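Discharge callback

A discharge callback (also called a follow-up call, a post-visit call, or on my old unit just "the calls") is a phone call made by a hospital or clinic to a patient who has recently gone home. The caller asks how the person is doing, checks that the instructions made sense, and sorts out loose ends like prescriptions and appointments. I made these calls for years and later helped run the list at Skosadska General, so this entry leans on what I know, and I've tried to flag the parts that are only my opinion.

Terms

People mix up three different calls, so let me untangle them first. A callback is made by somebody with clinical training, or by somebody who can hand the phone to a nurse in a hurry. A reminder call is about a date and a time and could be made by a machine. A results call is the one where a culture or a scan has been read after the patient left and something has to change, and that one is never optional. Plenty of hospitals keep all three on one list, which I think is a mistake, but I've worked with it and lived.

You'll also see "attempt" and "contact" in reports. An attempt is any time you dialed. A contact is a conversation with the patient or with a person the patient said you could talk to. Voicemail is an attempt! I have had long arguments about this. If a department tells you it called everybody, ask how many picked up.

Where the idea came from

I can't give you a tidy founding story. Surgeons' offices were ringing people the morning after an operation long before I got into nursing, and day surgery units seem to have turned it into a routine. Emergency departments came to it later, mostly (in my experience) by way of one stubborn charge nurse who kept a spiral notebook of patients she was worried about. Ours was Letay Gebru. Her notebook was the whole program for two years, and the columns in it are still more or less the columns on the screen today: name, complaint, what worried me, number, who answered, what they said.

Who gets a call

Very few places can call everyone. Skosadska's emergency department called 80 people a day when I was on the list, and that was with a nurse doing nothing else from lunch until evening. Choosing who goes on the list is really the heart of the thing, and there are a couple of common ways to do it.

The first is by diagnosis. Chest pain sent home, head injury, belly pain with no clear cause, fever in a small child, asthma, anything with a new blood thinner. The second is by circumstance, meaning the patient lives alone, or is over a certain age, or left against advice, or has been in twice already that month. The third way is the one I like best, where the treating nurse or doctor simply ticks a box that says "please call." It's unscientific and it catches people the other two miss.

Some places add a random handful on top so that the feedback isn't only from the sickest patients. We did 8 a day that way. They were often the nicest calls of the shift, to be fair, and they turned up problems with parking and paperwork that no one on the clinical side would ever have heard about.

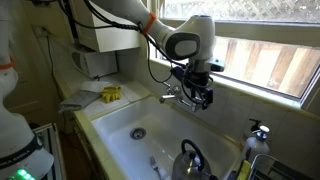 Two white robotic arms at a sink, one with FRANKA EMIKA lettering on its base section.

Timing

Most programs aim for the day after the visit or the day after that. Too early and the patient is asleep or hasn't been to the pharmacy yet, so you learn nothing about the prescription. Too late and whatever was going to go wrong has gone wrong. I found the stretch after 4 p.m. best for working people and mid-morning best for retirees, and I never had any luck at all in the hour after lunch.

There is some disagreement about how many times to try. Two attempts on different days, at different hours, is what I was taught and what I taught in turn. Three is common. Past that you start to get complaints, and I can see why.

What gets said

The script matters less than people who sell scripts will tell you, but you do need one. Bontu Workneh wrote ours and I can still recite it in my sleep. It opens with the caller's name and the hospital, then asks whether it's a good time, and then (this is the bit I'd defend to anyone) it asks an open question before anything else: "How have things been since you got home?" Then you hush up. People will tell you in the first twenty seconds what they need, and if you launch into "Are you experiencing increased pain?" you'll get a string of polite noes and miss it.

After that come the practical questions. Did you fill the prescription? Can you tell me how you're taking it? Do you have the follow-up appointment, and a way to get there? Is there anything on the discharge sheet that didn't make sense? Notice the second one asks the patient to say it back in their own words, which nurses call teach-back. I once had a gentleman explain to me very cheerfully that he was putting his ear drops in his eye. He was fine, but I was glad I'd asked.

Identity has to be checked before any of this. Name and date of birth, at minimum, and no details left on a machine. Our voicemail message gave a first name, the name of the hospital and a callback number, and that was all. Rules differ from place to place, so a department setting up a program should ask its own privacy people and not take my word for it.

Escalation

A caller who hears something alarming needs to know exactly what to do, and needs to know it before picking up the phone. The usual arrangement is a short ladder: emergency number now, come back in today, speak to a doctor within the hour, see your own doctor this week, carry on as you are. At Skosadska it was taped next to the phone with the extension for the doctor on duty written in marker. For the top rung, we kept the patient on one line and got help on another.

Interpreters are a part of this too. A callback through a patient's teenage son is better than no callback for an appointment time, and a very poor idea for symptoms. Book the interpreter line.
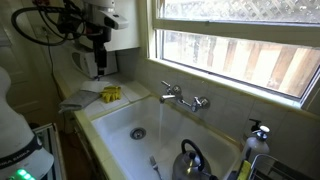 Should the same nurse who treated the patient make the callback?
It's a nice touch when it can be arranged, but most departments use a separate caller, because the treating nurse is usually back on shift with other patients. A caller who has read the chart and has time to listen can handle the conversation well.

Record keeping

Every contact belongs in the chart, even the thirty-second ones. Paper logs are still around and they work until somebody takes one home. The software we had was Histeo, which sorted the list by complaint and nagged you about second attempts, and before that we had a spreadsheet that Admasu Clinic down the road had kindly shared with us. The spreadsheet was uglier and I liked it more. Whatever the tool is, it should show the next caller what the last one heard, so the patient doesn't have to tell the story over again.

Staffing and cost

A contact takes 6 minutes if all is well, and much longer if it isn't. Add the charting, the unanswered numbers and the wrong numbers, and you can see how the hours go. Departments often hand the work to nurses on light duty, which is how I came to it (bad knee). It suits some people beautifully and makes others miserable. You can't see the patient and you have to be comfortable with that.

Metska Regional tried having clerks make the first call, with a nurse free at the next desk to take over. I visited for a week one December and thought it went smoothly, though their list was capped at 200 a week and I don't know how it would hold up on something bigger.

Criticisms

The evidence is mixed, and I'd be fibbing if I left that out. Patients tend to like being called. Whether calls keep people from coming back to the hospital is much harder to show, partly because a good callback sometimes sends a person back in, and that gets counted as a return visit. Critics also say that a callback can become a patch over poor discharge teaching, with the phone nurse explaining on the following day what should have been explained at the bedside. I agree with that one. When the same question came up over and over, Letay would walk the discharge sheet down to the front desk and get the wording changed.

Another complaint is that some hospitals use the call to fish for good survey scores. Patients notice. Keep the survey talk out of it, is my view, and if they want to pass along a thank-you to someone, write it down and deliver it.

Related topics

Teach-back, discharge instructions, nurse triage lines, return visits, left without being seen, results callbacks.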